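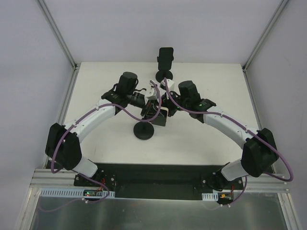
Page last updated: 11 Jan 2023

Evening buses are coming to Mulgate, Brotine and Frei this July

MULGATE — Mulgate Transit will run buses into the late evening for the first time when its new summer timetable begins in July. Two new routes will link downtown Mulgate with Brotine and Frei, and the last bus of the night will leave the Mulgate depot well after the movie theater lets out. We are thrilled to be able to say that!

Until now, the final bus to Brotine has pulled away in the early evening, which left riders with a choice between skipping dinner and calling a relative. Shift workers at the hospital have been asking for a later bus for years. So have students in the night program at the community college, the softball league, and the many people who wrote "PLEASE" in capital letters on last fall's rider survey. More than 3,000 riders filled out that survey, on paper or through the website, and later service came out at the top of the list in every part of the district.

The first of the new routes, the Brotine Evening Line, will follow Canal Street to the hospital, cross the river at the old mill bridge, and continue through Brotine as far as the high school. It will serve the same stops as the daytime bus with one addition, a new shelter beside the Brotine post office. The shelter will have a bench, a light and a printed timetable in large type (that last one was a very popular request).

The second route, the Frei Evening Line, is brand new from end to end. Daytime buses to Frei take the highway, but the evening bus will use the lake road so that it can stop at the campground, the boat landing and the row of restaurants by the dam. The trip takes 10 minutes longer than the highway route. Drivers who have tried it out on practice runs say it is the prettiest stretch in the system, and with the long light in July we think a few people may ride it just for the view.

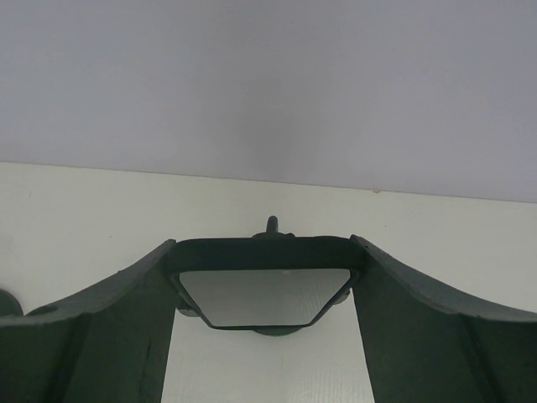 Gray above and off-white below, with a thin dark seam between them.

Fares on both routes will match the daytime fare. A single ride is $2, and a day pass bought in the morning will be good on the evening buses until the end of service. Children under school age ride free with an adult, as they do now. Reduced fare cards for seniors and riders with disabilities will be accepted on every trip, and both lines will use low-floor buses with ramps and space for wheelchairs.

Riders will have more ways to pay as well. The Gralum fare card, which has been sold only at the depot window, will be stocked at grocery stores in Brotine and Frei beginning this spring. Cards can be loaded with cash at any of those stores. Riders who already carry a Gralum card do not need a new one, and any balance left on an old card will carry over. Exact change will still be welcome at the farebox.
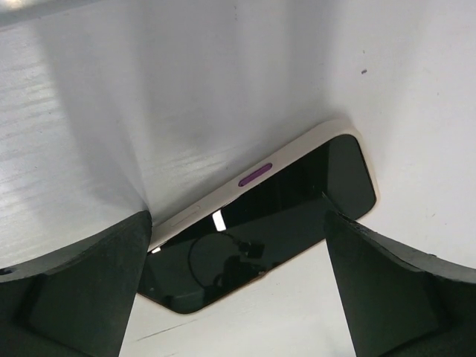 Connections took a lot of work, and we are proud of how they came together. An evening bus arriving from Frei will reach the Mulgate depot in time for the departure to Brotine, so a rider can get all the way across the district with one transfer. If the first bus is running late, the second will hold for up to 3 minutes. Transfers are free and are issued by the driver on boarding. Please ask for one when you pay.

The evening lines will run every night through the summer, holidays included. Service on the night of the lakefront fireworks will be extended, with extra buses waiting at the boat landing after the show. Details for that night will be posted at all stops in late June.

What happens in the fall depends on how many people ride. Funding is in place for the full summer season, and ridership figures will go before the transit board at its September meeting. If the buses are well used, the board will consider keeping both lines through the winter on a shorter schedule, with the Frei bus returning to the highway once the lake road gets icy.

Hiring for the new service is open now. Mulgate Transit is looking for full-time and part-time drivers for evening shifts. Paid training is provided, including preparation for the commercial license test, and no earlier bus experience is required. Applications can be picked up at the depot window or printed from the careers page.

Draft timetables and maps for both lines are on display at the depot, at Brotine Town Hall and at the Frei branch library through the end of February. Comment cards are next to each display, and we would love to get yours. The location of the campground stop in particular has not been settled, so anyone who camps, fishes or works out that way is warmly encouraged to send in an opinion. Final timetables will be printed in May.

About Mulgate Transit
Mulgate Transit provides public bus service in Mulgate, Brotine, Frei and the surrounding townships. Large-print and Spanish versions of this release are available at the depot window.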